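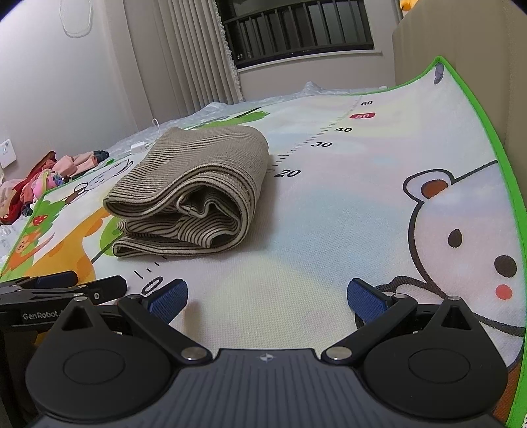 Mondholm Family Lodgings, Grarnley
Bedroom and play area safety check, ground floor back room
Sheet no. 1664
Checked on 10th March, in the morning

Marks used: OK / Needs doing / Look again next time

Before I start, a thank you to everybody who has been keeping this room going over the winter. It is a room that gets a great deal of use from very small people, and it shows its age less than I expected. I have written rather a lot under some of the headings, so please do read the comments and don't just run your eye down the marks!

1. FLOOR AND PLAY MAT

1.1 Mat lies flat, with no corner or edge standing up
Needs doing. The green border curves along one side, and I would like the whole edge pressed down before any toddlers come through at a run. Smooth it by hand from the middle outwards, and if it springs back leave it weighted overnight with something flat. Please don't tape it to the floor – we tried that at the Wavden house and spent most of an afternoon with a scraper and a bowl of soapy water.

1.2 Printed surface sound, nothing peeling or picked at
OK. The big white bear still has his pink cheek and his brown ear, and the numbers up the ruler can be read easily (families do love laying the baby alongside it, so it is worth looking after). Do run a fingertip over the mushroom and the trees as well when you wipe it down, as a lifting bit of print feels rough well before you can see it.

1.3 Nothing left on the mat to trip over
Needs doing. There is a striped towel, beige and black, folded up on it just to the left of the ruler. A folded towel is a lovely thing to sit a baby against, I know, but it slides when trodden on. Towels to the shelf, please.

1.4 Mat cleaned
Look again next time. The cleaning card had not been filled in for this week, so I can't say either way. Warm water and a little washing-up liquid, then a dry cloth, and stand the mat up to air if you can manage it.

2. BED

2.1 Frame steady, no movement at the joints
OK. I leaned on all the corners and sat down on it with some determination. Not a creak.

2.2 Bedding clean and properly fitted
OK. The white quilted sheet is a good choice for this bed and I should like to see the same in the other rooms.

2.3 No loose plastic within a child's reach
Needs doing, and first of everything on this sheet. A clear plastic cover is still over part of the bed towards the back. It must come off altogether and go out of the building the same day, folded and knotted. It is not to be put in the bedroom bin, nor saved under the mattress for later, tempting as that is. I am sorry to be stern about it, but of all the points I check this is the one I worry over on the way home.

2.4 Bed clear of clothes and belongings
Needs doing. A pile of reds, pinks and oranges at one end wants sorting and putting away. The drawer under the window is empty and would take the lot.

3. ELECTRICAL

3.1 Chargers and cables put away when not in use
Needs doing. White charger and cable found on the bed. Chargers get warm and bedding holds the warmth in, so they should be used on the chest of drawers only. A cable is also far too interesting to a crawling child. There is a hook behind the door at the right height for grown-ups.

3.2 Socket fronts uncracked
OK, both of them. (There are 2 in this room, though the old plan shows more.)

4. DOOR AND WAY OUT

4.1 Clear width of 800 mm kept from bed to door
OK when I measured it. It would not be if the mat were turned the other way round, so please leave it as it is.

4.2 Door closes gently, finger guard in place
Look again next time. The guard is fitted, but the lower screw turns under my thumb. Alva branch has the spare ones in the blue tin.

TO BE DONE BEFORE THE NEXT FAMILY ARRIVES
2.3, 3.1, 1.3, 1.1, in that order

TO BE DONE WHEN YOU CAN
2.4, and the cleaning card brought up to date

Next full check in May. Leave this sheet in the folder by the linen cupboard.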